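Novorau Flat Laces, White
Tallstead Shoe Care > Laces & Insoles

Back in stock. Polyester, flat weave, 7 mm wide. Sold in pairs. Machine washable at 30, no tumble dryer please, they go crinkly.

Lengths: 90, 120, 140 cm. Most trainers with six or seven pairs of holes want the 120. If unsure measure the old one, end to end, and dont go by what it says on the shoe box.
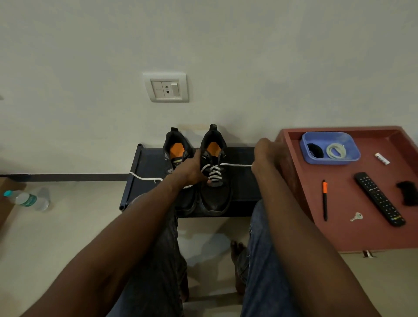 Also in black, grey and the off-white (Galindo mills yarn, slightly softer, same price). Navy sold out untill November. We had 300 pairs and they went in a fortnight.

Packs of two pairs come on a card. Trade packs are loose in a bag of 600, no cards, ask for a price. Clubs and schools get trade price too, just email from the club address.

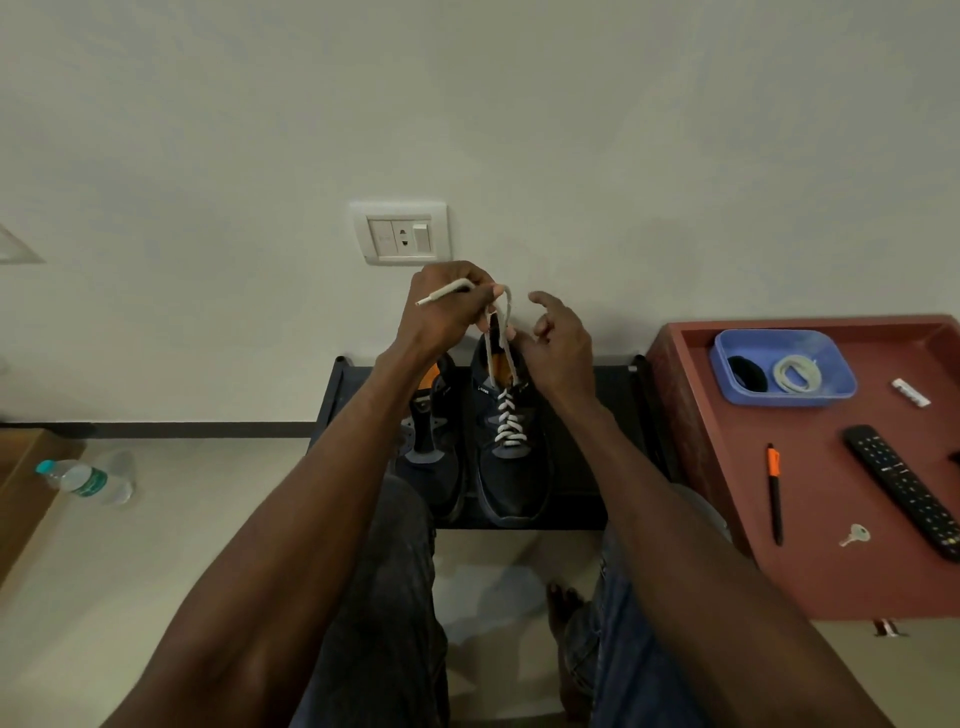
Tips are clear plastic, heat sealed, not glued. Old batch had glued ones and we got complaints, fair enough. If one splits in the first year send a photo and we post a new pair, no need to return anything. Pinch the lace close to the end when threading, as with the white one going into the navy shoe, less chance of bending the tip in a tight eyelet. Don't pull through with pliers. Leather boots: get the waxed round ones instead, these slip.

Delivery: letter post, goes from Serthorpe, usually two to three working days. Free over 7 pounds. Returns fine if still on the card.

Sizing chart updated 4 October 2019. Old chart had 120 and 140 the wrong way round, sorry. If you ordered off that one we'll swap them.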